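The town of Oltach has settled the matter of the lost property room, and it only took two meetings and one broken shelf.

Starting next week, anything left on a town bus, in the library, at the pool or in the hallway outside the permit office will be kept for 75 days. After that it goes on sale for a flat price in the old ticket hall on Dratum Street. Until now the town kept everything for as long as it took the owner to remember, and judging by the state of the room, most owners have been taking their time.

The room is in the basement of the bus depot, behind a door that opens inward. This was fine when the room held umbrellas. It became less fine when it held umbrellas, blankets, a set of crutches, a boxed fondue pot, winter coats from several winters and a rolled rug that somebody carried onto the Number 8 and then, by some process, didn't carry off. In March the door stopped opening more than a hand's width. The depot staff took to posting new items through the gap, like letters.

Then a shelf came down in the night. Nothing of value was hurt, according to the town's notice, which also declined to list anything of value. It did say that the depot's night shift had "heard it and left it until morning," and most people who have met the room would call that sound judgment.

Umbrellas are the bulk of the problem, and always have been. They are nearly all black, nearly all the same length, and nearly all claimed by people who describe them as "black, about this long." The old system sent these people down to the basement to look for themselves. Some came back up with a better umbrella than the one they had lost. The town knows this. The notice refers to it as "informal matching."

Textiles come second. Scarves, shawls, blankets and throws get left on seats by people who were cold when they got on and warm when they got off, and the heating on the older buses must take its share of the blame there. For years it has had two settings, off and bakery. The bus company says new heaters are on the way, a sentence that regular riders can now recite along with the driver.

Bedding is harder to explain. A pillow is not a thing one forgets lightly, and there are several. The permit office hallway accounts for at least one of them, and anybody who has waited there for a fence permit will see the sense in bringing it.

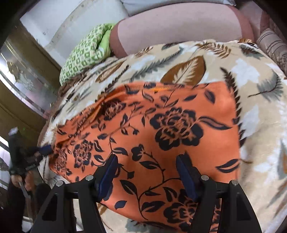 **OLTACH, 2018-05-13** — The new rules are short enough to fit on one page, and the town has posted them at every stop on the Sung line. Each item will get a paper tag with the date, the place it was found and a plain description. Staff have been asked to write more than one word. A look through the old ledger shows why: whole pages of it read "bag," "bag," "hat," "bag," "wet bag."

Owners can claim an item by describing it at the window, which will be open on weekday afternoons. For clothing and cloth goods they'll need to give the color and any pattern. For keys they'll need to bring a matching key or show that they live behind the door in question. For umbrellas they'll need to name something about the umbrella other than that it is an umbrella.

There will be no charge for a claim made in the first 8 days. After that it costs two dollars, and the money goes toward shelves. The council spent longer on the two dollars than on any other part of the plan. One side held that people shouldn't have to pay for their own hat. The other side pointed out that people had been storing their own hats with the town for free since the depot was built, and that a hat left for a year could fairly be called a tenant.

The fee passed. So did an amendment making it payable in coins, which the window clerk is said to have taken calmly.

Food is to be thrown out the same day. That had been the custom already, with one exception, and the exception is the reason it is now written down. The notice calls it "the March cheese" and says no more. Passengers who used the depot that month will need no reminder, and passengers who didn't can ask anyone on the early shift, preferably outdoors.

Musical instruments get a longer stay. A clarinet has been in the basement through three changes of bus livery, and the feeling at the meeting was that nobody leaves a clarinet behind by accident, but that the child in question should have until the end of the school year to reconsider. It is kept on the top shelf. The top shelf did not fall.

The first sale will be held in the ticket hall as soon as the room has been emptied, a job that starts with the door. The plan is to take it off its hinges and hang it again to open outward. A suggestion from the floor that the town simply leave it off, on the grounds that it hadn't kept anything in or out for months, was entered in the minutes and moved past.

Everything at the sale will cost the same, whether it's a glove or the fondue pot. The council liked this for its simplicity. A few people in the back row had plainly done the math on the fondue pot and liked it too. No one may buy more than one umbrella. Gloves will be sold singly, and buyers with a glove at home are welcome to bring it along and try their luck.

The sale is capped at 100 people at a time, which is what the fire rules allow in the ticket hall. The hall hasn't seen 100 people at a time since tickets moved to the machines, and it hasn't had working lights at the far end for almost as long. The lights will be fixed. If they aren't, the sale will be held at the near end.

Coats and blankets will be washed first. Nurneo, the laundry across from the depot, put in the only bid for the work and has asked that the load come over in parts, preferably with the pockets emptied. Emptying the pockets will fall to the depot staff. They have asked for gloves, and have been told there are some in the basement.

Reaction on the Sung line this week was mild. Riders waiting at the Dratum Street stop had read the page on the shelter wall, mostly for lack of anything else to read, the timetable having faded some time ago. One woman said she thought she might have a scarf in there. She could not say what color. A man with a large black umbrella said he had no complaints about the old system.

The rug will not be in the sale. The owner has until the end of the 75 days like everyone else, but the council agreed that a rug of that size ought to get a notice of its own, and one has gone up inside the Number 8. It asks the owner to come forward and to bring a second person.

Anything unsold will be offered to the school for its costume trunk, which already holds what the school describes as enough hats. The remainder goes back to the basement for one more round, on the new shelves, behind the new door.

The window opens at one in the afternoon. Visitors should use the side entrance on Dratum Street, as the front one is blocked for now by the contents of the room. Three black umbrellas were handed in at the meeting where all this was decided, found under the chairs after everyone had gone home. They have been tagged.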